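# Everybody Wants the Sink They Saw in the Hotel

Samina Orakzai has been selling bathrooms in Bowen for 16 years and she'd like you to stop knocking on things.

"They come in, they see a vanity, they knock," she says. "With a knuckle, like there's a person in there. Then they look at me. I don't know what they heard. I heard knocking."

We're at her desk at the back of Rillotach Bath & Tile, which she runs with her business partner, Radu Husar. The desk is buried in catalogs, a tray of grout samples that I took for chocolate, and a mug reading WORLD'S OKAYEST AUNT. I had come to ask about fake marble. My editor thinks it's having a moment. Orakzai thinks it has been having the same moment since the Romans, who painted marble onto plaster when the money ran short, and she doesn't see why anyone needs eight hundred words on it. I told her they wanted more than that. She offered me coffee in a way that suggested pity.

Her first job was in a stone yard outside Drakow, cutting real slabs for kitchens. She liked the stone and didn't care for the customers.

"People who buy real marble are in love," she says. "You can't tell a person in love anything. I'd say, this will stain. Lemon, wine, shampoo with the orange oil in it. They'd say yes, yes, we understand. Then they call in July, and there's a ring from a glass, and they want to know what I did."

What did she tell them?

"I told them it was patina. Patina is a beautiful word. It's worth more than the sealant."

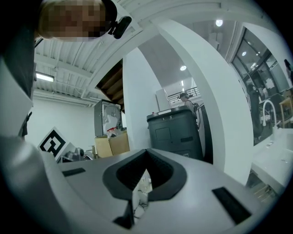 *Pale floor, thin dark cables.*

She moved over to porcelain and laminates when the yard closed, and found, to her mild embarrassment, that she preferred them. A printed tile doesn't sulk. You can drop hair dye on it. The veins are wherever the printer put them, and on the cheaper lines they're in the same place on every box, so a careless installer can give you a floor where the same gray lightning bolt strikes over and over from the door to the tub.

"I've seen it in very expensive houses," she says, with real warmth. "You have to open a few boxes and mix them up. It says so on the box. It says so in large letters, with a drawing."

Husar, who has been pretending to do invoices, puts in that the drawing isn't very clear.

"It's a man mixing up tiles, Radu."

"He could be stacking them."

This has the feel of an old argument. I move us along to gloss.

## The trouble with shiny

Gloss is where Orakzai gets stern. The customers want it. They've stayed at a hotel, they've seen the lobby, and they'd like the lobby at home, in a room where people walk around with soap on their feet.

"I ask who lives in the house," she says. "If they say my mother, I walk them to the matte. If they say my mother-in-law, I also walk them to the matte, but sometimes I see them look back."

She keeps a loose gloss tile under the desk with a spray bottle and a rubber bath shoe, and will demonstrate for anyone who argues. I argued a little in order to see it. The shoe went a long way. Husar lifted his feet without looking up, so I gather it often does.

The other complaint about gloss is that it shows you everything: the ceiling lights, the window, yourself from an angle you hadn't budgeted for. One customer, Pascal Riviere, put it in his downstairs half bath and was back in two weeks asking if there was something she could spray on it.

I called Riviere, who was a good sport. "I turned the light on and there was another light on the floor," he told me. "I'd paid for one light." He has since bought a rug. The rug slides.

## Cubes

If there is a moment going on, Orakzai says, it belongs to the cube. Vanities used to have legs, or doors, or at least a bit of molding to tell you which end was the top. Now people want a block, with a square hole in the block and a faucet at the back of the hole, and ideally nothing else anywhere, ever.

"And where is the toothpaste?" she says. "I ask this. I draw the cube for them, I draw the basin, and I ask them to take my pencil and draw me the toothpaste. They can't do it. They put the pencil down."

She sold one of these to Valquíria Barros, a dentist, of all people, who knew perfectly well that she owned a toothbrush. Barros had the whole room done to match, walls included, in a pattern the catalog listed as No. 941 and the showroom staff called the Thundercloud. She still likes it. She keeps the toothpaste in the hall closet with the towels.

"My sister says it's like washing your hands on a very clean tomb," Barros told me. "But my sister has a pedestal sink with a skirt on it. A fabric skirt. So."

Short faucets come along with the cube, and Orakzai has views there as well. A short one looks neat from the doorway. It also delivers the water close to the back wall of the basin, so that you wash your hands with your knuckles against the bowl, like somebody feeling behind a couch for a remote. She recommends bringing your hands to the showroom. By this she means you should put them under the display faucet and pretend, with the salesperson watching, for as long as it takes to feel foolish. "Then a bit longer," she says. "You wash for longer than you think."

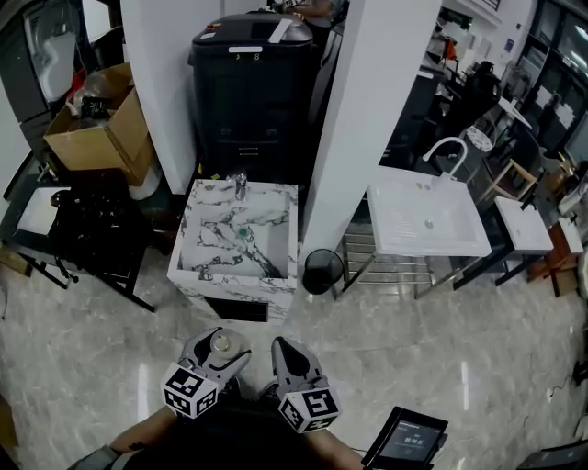 ## What the plumber says

I asked who disagreed with her, and she gave me a number right away. It was Sorin Enache's. He has installed most of what she has sold, and he thinks the stuff is fine and the people are the problem.

"They pick the sink last," he said, over what sounded like a running tap. "The tile takes them six months. The sink they pick from the car. Then it comes and the hole is in the wrong place for the pipe, and I'm the one on the floor with a flashlight explaining the hole."

Enache doesn't care if marble is real. From underneath, he says, it's all particleboard or all heavy. He prefers particleboard. He has a bad shoulder from a marble vanity in Drakow that had to go up a staircase with a turn in it, and which the owners replaced 2 years later with a cheaper one from Kodbridge that looked, he says, "the same, exactly the same, I thought they were making fun of me."

He has a soft spot for drains. Customers never ask about the drain. It comes in a little bag with the sink and whatever color it is, that's the color you get, unless you speak up. His advice is to speak up. He also says to keep the little bag, and to write the name of the sink on it, and to put it somewhere you'll remember, and that in all his working life he has met one person who did this and she was moving out.

I relayed the part about the sink and the car to Orakzai. She nodded for some time.

"He's right," she said. "Don't print that."

## Passing

There's a snobbery question here, and I'd been circling it. Does anyone mind being caught with the fake?

Some do. A few customers ask outright whether a guest could tell. Orakzai used to reassure them. These days she asks which guest. It's always a particular one, a cousin or a former boss, and once the conversation turns to the cousin it can take up most of an afternoon and the tile gets chosen in the last few minutes.

"They want a floor that will win," she says. "I have floors that are easy to mop."

Her own bathroom, since you're wondering, is plain white square tile with dark grout. It came with the house. She's been meaning to redo it for as long as she's lived there, and she has the discount, and she has Enache, who owes her a favor involving a van. She gets as far as laying samples out in the hall. Then she has to step over them for a month, and by the time the month is up she's sick of all of them.

"I know too much," she says. "I look at a nice one and I hear the customer calling about it."

Husar redid his. He went with the Thundercloud. He says he opened all the boxes and mixed them up, and Orakzai, who has been to the house, says there's a spot behind the door she would rather not discuss.

Before I left I asked for one piece of advice for somebody standing in a showroom with a tape measure and a bad feeling. She said to take the sample home and put it on the floor of the room it's going in, and look at it at night, with the light you own, in socks. She said not to ask the internet. She said to measure the door.

Then a couple came in out of the rain and headed for the display by the window, and the man made a fist, and leaned over, and knocked.

*Rillotach Bath & Tile's clearance sale opens on 16th August. Bring the measurements of your door.*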